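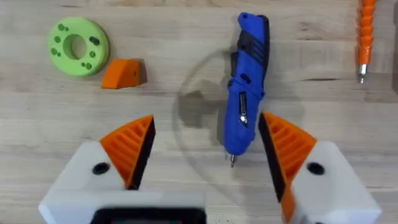 Section 7 covers laying out the shared bench and releasing the two arms to work over it. Read it after the mounting and wiring sections and before you run any job on the Plenavus two-arm bench. The layout rules are the same whichever arm will do the picking. Lay a tool down by itself, with bare table around it and any bit or point facing away from the operator's side wherever the job allows. Where the job needs the bit towards the gripper, as with the blue screwdriver, set the fingers open first and keep small parts such as the green ring and the orange wedge well clear of them.

## 7.1 Before you start

You will need:

- the job sheet for the run
- the parts and tools named on it, and no others
- the Tiketti logbook for the bench
- a second person within calling distance

Only people signed off for the bench may release the arms. The current list is kept by Saadet Sarıgül.

**CAUTION:** An arm that is standing still may still be live. Treat both arms as live until you have stopped them yourself and checked the controller.

## 7.2 Laying out the bench

1. Press the stop button and leave it in.
2. Wipe the table and let it dry.
3. Put the job sheet where you can read it without leaning across the table.
4. Set out the parts one at a time, following the order on the sheet.
5. Set out the tools last. Take the battery out of any powered tool if the job is pick and place only.
6. Check that no part is resting on a cable.
7. Step back behind the floor line and look over the layout from there before going on.

**Note:** Shadows from the arms move as the arms move. If your vision set-up was taught with both arms parked, run the check in 7.4 again with them in their working positions.
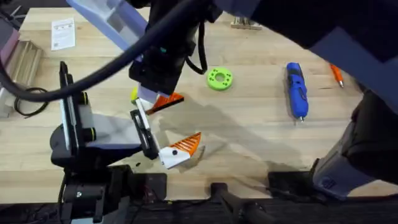 ## 7.3 Sharing the table

Two arms may be over the table at once, but only one may hold the shared zone unless the job has been approved for close work. The shared zone is any place both grippers can reach. It is set in the controller under code 456 and must not be changed to make a job fit.

For approved close work:

1. Set both arms to reduced speed.
2. Give one arm the lead. The other waits for it at every crossing.
3. Set the gap warning to 10 mm, measured finger to finger.
4. Run the whole path once with nothing in either gripper.
5. Run it again with the parts, keeping a hand on the stop button.

If the gap warning sounds, stop the run and find out which arm was out of place. Do not simply clear the warning and carry on - it will be logged, and the job goes back to step 1.

Cables need the same care as the links. Watch them through the whole of the empty run, especially where they loop near a wrist. A cable that pulls tight at any point has to be re-dressed before parts go on the table.

**CAUTION:** Never reach between the grippers to straighten a part. Stop both arms first, even if only one is moving.

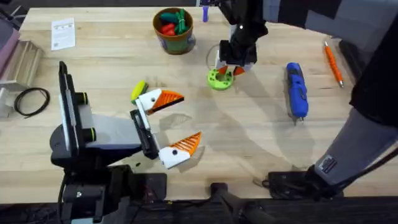 ## 7.4 Checks before release

1. Both grippers open and close fully, with nothing caught in the fingers.
2. Finger pads are clean and firmly fixed.
3. Every item on the table is on the job sheet.
4. The stop button has been tested from the operator's side. Both arms must stop, whichever one is leading.
5. The second person knows the run is about to start.

Sign the log, write the job number beside your name and release the stop button. Stay with the bench for the first full cycle.

If you swap a tool or move a part after signing, the release no longer counts. Go back to 7.2, step 1. This applies to small changes too, such as turning a tool round.

## 7.5 Faults during a run

| What happens | What to do |
|---|---|
| Part dropped in the shared zone | Stop both arms, pick up the part, repeat 7.4 |
| Gap warning | Stop, see 7.3 |
| Code 581 | Stop, leave everything as it is and report it |

Clear code 581 only with the person who approved the job present. Enter the time and both names in the Tiketti log.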